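Table flowers

Table flowers are cut blossoms arranged in a small container and set where people eat, read or talk. The custom is old, cheap and wonderfully adaptable – a jam jar of garden stems counts just as much as a banquet centerpiece, and many growers will tell you the jam jar is the better of the two!

Origins

People have brought flowers indoors for as long as they have had indoors to bring them to. Garlands and loose petals were scattered at feasts in the ancient Mediterranean, and by the 1600s painters in the Low Countries were filling canvases with bouquets that could never have bloomed in the same week. The small vase on an everyday table came into its own in the 1800s, when glass and pottery got cheaper and home gardens spread.

Size and shape

The old rule of thumb is that flowers on a dining table should sit below eye level, so that guests can see each other. A low, narrow-necked vase does this with very few stems, and the neck does most of the arranging by itself. Wider bowls need some help, such as a pin holder, a ball of chicken wire or a grid of tape across the rim.
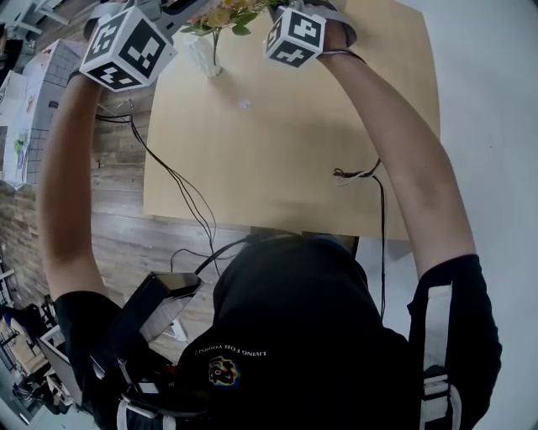
Color is where the real fun starts. Pale shades glow in the evening and look soft against light wood, while deep reds and purples can vanish once the lamps are low. Green leaves matter more than beginners expect. They fill gaps, hide the rim and let the eye rest between blooms, and a few sprigs of mint or scented geranium will perfume the whole room (lightly, which is what you want near food).

Making them last

Stems should be cut at a slant with a sharp knife and put in water right away. Any leaf below the waterline comes off, or it will rot and cloud the vase. Fresh water every day or two helps a great deal, and so does keeping the vase away from ripening fruit, which gives off ethylene gas and ages many flowers early. Daffodils leak a sap that harms tulips, so they are best left to stand alone for several hours first.

The Plamalcombe show

One of the liveliest events for the craft is the April table show at Plamalcombe, started by the grower Jad Boutros with 3 entries on a borrowed bench. The most recent show drew 137, and the Chidiac Cup for the best vase under hand height is fiercely and cheerfully fought over.

Related articles
Bud vase
Chidiac Cup
Cut flower care
Pin holder
Plamalcombe
Scented geranium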